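实验记录 2018-02-22
项目:Galindo 茶渍清洗试验(第 2 批)
地点:Hastdale 小实验室,靠窗工作台

一、目的
上一批结果离散太大,同一块白瓷片三处取点,残留色差能差出一倍。怀疑两处:一是茶液浓度不一致,二是浸渍后干燥时间没有控制。本批只改这两项,其余沿用旧方案,清洗剂配方不动。

二、材料
瓷片为 Isville 供的无釉白片,未施釉面朝上使用。边角有磕碰的挑出,不参与测量,留作练手。
茶液用红茶碎末煮制,滤纸过滤一遍,静置后取上层。旧方案写的是“煮至深色”,这种写法无法复现,本批改为定量称茶、定容。
柠檬酸溶液、碳酸氢钠溶液当天现配。上次用了隔夜的碳酸氢钠溶液,瓶底有析出,数据已作废。
清水对照组用去离子水,不用自来水。本地自来水偏硬,烘干后留白印,会把读数抬高。

三、浸渍与干燥
浸渍 30 分钟,取出后竖放沥干,不擦拭。擦拭会在表面拖出条纹,肉眼看不明显,仪器读得出来。
干燥改在烘箱中进行,门缝处与内侧温度有差别,瓷片统一放中层,中途不换位。装片顺序记在附页,便于回头核对是否存在位置效应。
茶液温度对着色影响比预想大。先浸的几片颜色偏深,后浸的偏浅,应是茶液在敞口盆里逐渐冷却所致。下一批改用带盖容器加水浴。

四、容器与标签
空瓶管理一直比较乱。旧瓶原标签未除净就另贴新签,两层字叠在一起,容易拿错。从本批起规定:装试液的瓶子必须先去净原有印刷标签,去不掉的不装试液。瓶盖与瓶身分开洗,分开晾,配对后再编号。
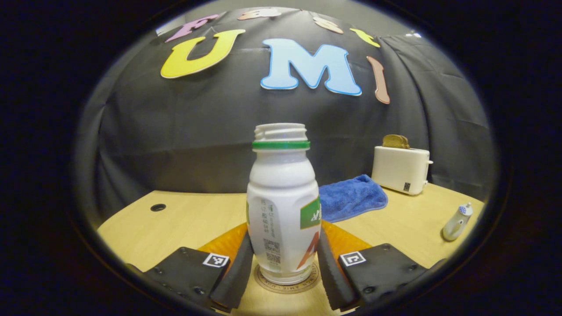 图1 白色塑料瓶,瓶口敞开,颈部有绿色圈,瓶身原有印刷未去除。

丙酮擦拭对部分印刷有效,但个别塑料擦后发雾,不建议通用。热水浸泡只适合纸质标签。直接印在瓶身上的字基本没有好办法,按上述规定处理即可。

五、测量
色差仪开机预热后用白板校准。每片取中心及对角共三点,取中值。读数前用吹球清一遍表面浮尘。
另用分光光度计在 675 nm 处测了清洗后的洗脱液,本意是看浊度,不看颜色。茶色素在该波段吸收弱,读数主要来自悬浮颗粒。结果重复性尚可,但与色差数据对不上,暂不合并分析。

六、初步结果
柠檬酸组残留低于碳酸氢钠组,方向与第一批一致。组内离散明显收窄,说明控制干燥条件是有用的。
先酸后碱的顺序组,有 2 片读数异常偏高。复看瓷片,表面有一层薄白,刮下少许滴酸起泡,判断为两步之间漂洗不足、残留盐类析出。该 2 片不剔除,单独标注。
清水对照组变化很小,符合预期。

七、问题与待办
1. 茶液加盖恒温,浸渍前后各记一次温度。
2. 两步清洗之间增加一次漂洗,漂洗水量写入方案。
3. 向 Stondholm 询价釉面瓷片,无釉片吸附偏强,与实际杯具差别较大,外推要谨慎。
4. 色差仪白板边缘有划痕,校准时避开,尽快换新。
5. 长期放置的茶渍样品七月再测,现放暗柜下层,请勿挪动。
6. 附页的装片顺序表尚缺最后一盘,待补。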